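Replacing the split charge relay in the van

The original split charge relay in my van failed in May, after four years of mostly reliable service. The symptom was simple: the leisure battery no longer took a charge from the alternator. With the engine running I measured 14.2 V at the starter battery and 12.3 V at the leisure battery. The relay coil was getting its signal but the contacts had stopped passing current.

I replaced it with a Bollik voltage sensing relay, which closes when the starter battery rises above 13.3 V and opens again below 12.8 V. The old one was switched from the alternator's D+ terminal, so there was one thin brown wire to make safe and otherwise the same two heavy cables to move across.

What I removed

The old relay was a plain 70 A unit on a steel bracket behind the driver's seat. Both studs had surface corrosion and one of the ring terminals had gone dark under the heat shrink. I cut it back and found the strands were black for the first 31 mm, so that length went in the bin. There was enough slack in the run to re-crimp without a joint.

The D+ wire I disconnected at the alternator end as well as at the relay. Taping off only the relay end leaves a wire that is live whenever the engine runs, and I have found enough of those in other people's vans. Bernd Fröhlich, who wired the previous owner's lighting, left three.

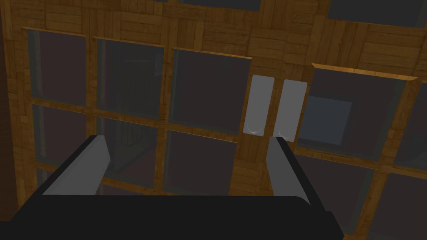

Cable and fuses

The run from starter battery to leisure battery is 16 mm² cable, a little under four metres including the bend round the wheel arch. At 44 A, the highest charging current I have recorded, the drop comes out at just under 0.2 V one way. I could have gone up to 25 mm², but the cable would not have fitted the existing grommet and I did not want to drill the bulkhead again.

There is a fuse at each end, as close to the battery post as the holder allows. Either battery can feed a fault in that cable, so one fuse is not enough. I used 80 A midi fuses in Frimpong holders. The holders are adequate. The lids are stiff and the studs are M5, so the M8 rings I had already crimped were no use and had to be done again.

The relay's earth wire is thin and carries very little, but it is also the reference for the voltage sensing. I ran it to the starter battery's negative post. My first attempt used a seat bolt, and the relay clicked in and out every few seconds whenever the heater fan was on. I measured 0.4 V between that bolt and the battery negative with the fan at full speed. Signe Vídalín had the same fault on her horsebox and spent a weekend blaming the alternator.
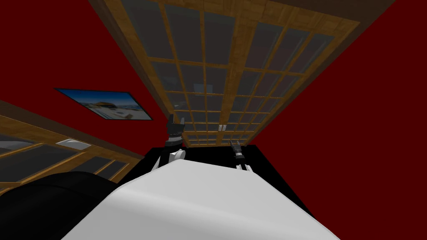 After moving the earth, the relay behaved. On a cold start it closes after a delay of 20 seconds or so and the leisure battery climbs to 14.0 V within a few minutes. With the engine off it holds in until the starter battery settles, then opens. It will also close when a mains charger is connected to the starter side, which the old arrangement could not do.

One point the Bollik leaflet leaves out: if the vehicle has a smart alternator, the system voltage may fall below the opening threshold while driving and the relay will drop out. Mine is old enough not to have one. Faustine Leblanc's is not, and she fitted a Firnine DC to DC charger for that reason. It costs a good deal more and needs an ignition feed, but it has worked well for her.

Still to do: label both fuse holders, clip the last stretch of cable under the step, and find out why the voltmeter on the dash reads 0.3 V low. I suspect it shares an earth with the heater fan.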